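Small Meeting Room FAQ – Cables, Chairs and the Round Table

Nov 27, 2018
By Leokadia Sikora

I get the same handful of emails about the small meeting room on the Laskowska side of the building, so I finally sat down with a coffee and answered them all in one go!

Can I book it for a whole day?
Sure you can! Put your name on the Anenley calendar and pick the full-day slot. If you only need a couple of hours, please book only those (people do check for gaps, me included).

Where do I plug in my laptop?
There's a power strip for the round table and it's yours to use. I like it sitting up on the tabletop, where everybody can reach it without crawling around.

Are the ceiling lights too bright for a long meeting?
I get this one a lot. They're fluorescent tubes and they are bright, I won't argue. I've spent whole afternoons in there and got used to it, but if you're sensitive to that kind of light, ask me for the Dolard room down the hall.
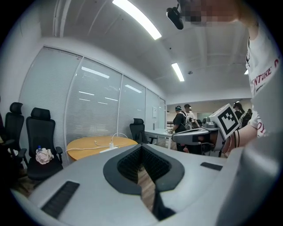

It has softer lamps and a proper couch, and the only catch is that it fills up fast, so write to me early. I can usually swap people over the same week.

What do I do with the cables when I'm done?
Coil them loosely and leave them by the strip. Please don't wrap them tight around your hand – I replaced two chargers in May and I'd love not to do that again. And check the floor on the way out, long cords love to wander toward the door. 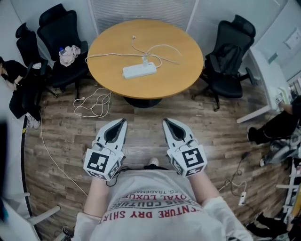 Lakow wrote in to ask whether the chargers could live in a drawer instead, so that the table is free for paper and lunch. I like that idea a lot! I've priced a small drawer unit at 50 dollars and it's on my list.

Can I borrow the black office chairs?
Within our floor, yes, go ahead. Just roll them back the same day, and take your bag and your water bottle with you (the lost property box is full as it is).

Who do I tell if something's broken?
Me! Extension 414, or stop by my desk in 771.

Contact: Leokadia Sikora, ext. 414 | © 2018 Anenley | Back to top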